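Care of woven upholstery: cleaning, drying and protection from dye transfer

Last revised in July. Compiled by Harish Menon, with corrections from Liette Kowalchuk.

Check the label first

Most fixed upholstery carries a code letter on a tag under the seat or inside the zip of a cushion cover. W means water-based cleaners may be used. S means solvent only. WS allows either. X means vacuum only. If the tag is missing, treat the fabric as S until a test patch has been done on the back panel or the underside of a cushion.

A test patch is made with a white cotton cloth and the cleaner at working strength. Press for 30 seconds, lift, and look at the cloth. Colour on the cloth means the dye is not fast and the cleaner should not be used. Let the patch dry fully before judging the fabric itself, as many weaves darken when damp and return to their original shade.

Routine vacuuming

Use the flat upholstery nozzle with the brush retracted. Work along the weave first and across it second. Set suction to medium on loose weaves; high suction lifts threads at the seams. Grit collects where the seat meets the back and along piping, and does more damage to fabric than spills do. Once a week is enough for a sofa in daily use.

Loose cushions should be turned and swapped end to end at the same time. Fixed seats cannot be turned, so vary where people sit if one end is starting to dip.

Spills

Blot at once with a dry white cloth. Do not rub. Work from the outside of the mark inwards. For codes W and WS, follow with cool water containing 3 drops of plain washing-up liquid per cupful, applied with a cloth wrung almost dry. Repeat with plain water to remove the soap. Soap left in the fabric attracts dirt and the mark will come back grey within a few weeks.

Oil and butter: cover with cornflour, leave overnight, vacuum, then treat as above.
Candle wax: harden with an ice pack in a plastic bag, lift with a spoon, then press with kitchen paper under an iron on its lowest setting. Not suitable for synthetic pile.
Ink: surgical spirit on a cotton bud, on test-patched fabric only. Change the bud as soon as it takes colour.

Drying

Open a window on each side of the room if possible and stand a fan at seat height. Do not use a hairdryer on hot, as it sets protein stains such as milk and egg. Keep the seat clear until the padding is dry as well as the cover. The cover dries first, often by several hours. Press a folded paper towel hard into the seat and check it for damp before putting cushions or throws back.

Dye transfer from clothing

Pale and mid-grey weaves pick up colour from damp or unwashed garments. New denim is the usual source, followed by strong reds, dark sportswear and printed lettering that has gone tacky in a hot dryer. Dry cloth on dry cloth seldom transfers unless there is weight on it.

Wash new dark or red items separately for the first few loads. Do not leave damp clothes on a seat, and do not use a sofa as a drying rack. If washing is sorted or folded there, put down an old white sheet first. Dinesh Khondokar suggests a fitted single sheet, which grips a seat better than a flat one.

If transfer has happened, do not apply heat. Blot with cool water and a little white vinegar on W and WS fabrics, changing the cloth often. For S fabrics, use a dry-cleaning solvent from a hardware shop, with the windows open. Bleach will strip the fabric colour along with the stain.
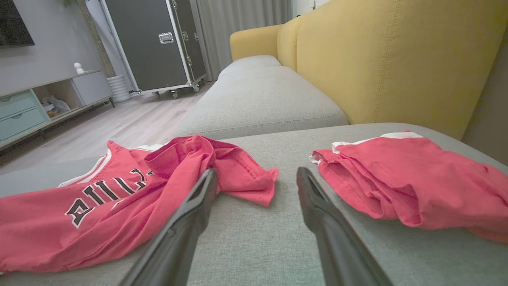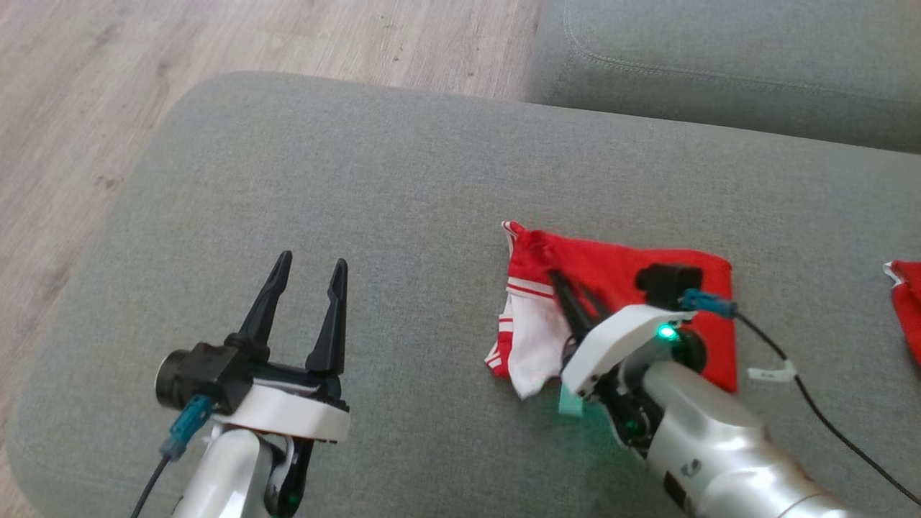
Red garments on grey woven upholstery.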